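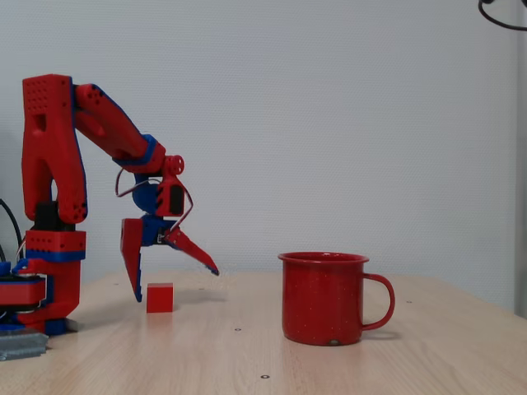
I have been living with the Prodden desktop arm since May, and I promised a few of you a proper review once I'd had it apart and back together enough times to have an opinion. So get yourself a coffee, because I do go on. The Prodden comes as a kit. You get the motors, the wiring, a bag of screws and the files for the plastic parts, and you print those yourself (or pay a little extra and have them printed for you, which I didn't, being stubborn). I went with red for the long pieces and blue for the bands and joint housings, and I'm still very pleased with that every time I walk past it! My test setup has stayed the same all summer: a small red cube under the fingers, and my speckled red enamel mug standing a bit farther along the table, chip near the bottom and all. The job is to pick up the cube and drop it in the mug. It sounds like nothing, and it has taught me more about this arm than the whole manual did.

Printing first. The parts took me the better part of two weeks of evenings, mostly because I had to redo the upper arm segment. That's the tall one with the U-shaped opening in its lower half, and if your printer isn't dialed in the two sides of the U come out leaning toward each other and the motor won't slide in. Mine leaned. I tried sanding it, which was a waste of a Saturday, and then I slowed the printer down and printed the piece over, and it went together like butter. The plastic I used was from Bramwood, and I'd buy it again. It cost me 95 dollars for enough to do the whole arm plus the spoiled parts, and there's still a good bit left on the last spool.

Putting it together is pleasant work if you like that kind of thing, and I do. Allow a full weekend. The manual is clear for the base and the shoulder and then gets awfully thin once you reach the wrist, as if the writer had a bus to catch. Please, please center every motor before you screw its arm piece on. I skipped that on the wrist, and the first time I turned the power on the gripper swung around and tried to fold itself up under the forearm. No harm done, but I did have to take out 11 screws to fix it, and those tiny screws do love a carpet.

Then there's the wiring. Leave slack at the wrist! The picture in the manual shows the wire pulled neat and tight along the forearm, and I copied it, and after a month or so the arm started to twitch whenever it reached out far. It was the plug working loose from being tugged. Now I let the wire stand out in a loop behind the wrist. It's not as tidy, but the twitching stopped that same evening and hasn't come back.

The gripper is the part I have mixed feelings about. The fingers are long flat blades, and they open nice and wide, plenty for a cube. What they don't have from the factory files is any grip at all. Bare plastic on bare plastic just slides. I tried rubber bands and I tried a dab of glue left to dry, and what worked in the end was a strip of Flakside grip tape, cut narrow and stuck on the inside face of each finger. It wears out, mind you. I change it when the cube starts to slip, which comes to around every 5 weeks the way I use it.

As for regular care, it doesn't ask for much. Once a week I go over the joint screws with a small driver, and the shoulder always wants a quarter turn. I wipe the dust off with a dry paintbrush. And every so often I run the setup program again, where you put each joint at its middle and the software takes note of it, because the arm does drift a little, and a little at the shoulder is a lot by the time you get out to the fingertips. The setup program is free and comes from a small outfit called Đào, who also run the help forum. I wrote to them with a very long question about the wrist (you can imagine) and had a kind and useful answer the next morning.

Things I don't care for: the motors whine when the arm holds a pose, the base needs to be fastened down or it creeps, and the spare gear set was out of stock all through August. Things I love: pretty much everything else. If a part breaks you print another one, and you know how it comes apart since you're the one who put it together.

I'd give it four stars out of 5, and I'd give it the last one if they would rewrite the wrist chapter. I'm printing a second set of fingers this weekend, a touch shorter, and I'll add a note under this review once I've tried them.

Posted September 27, 2018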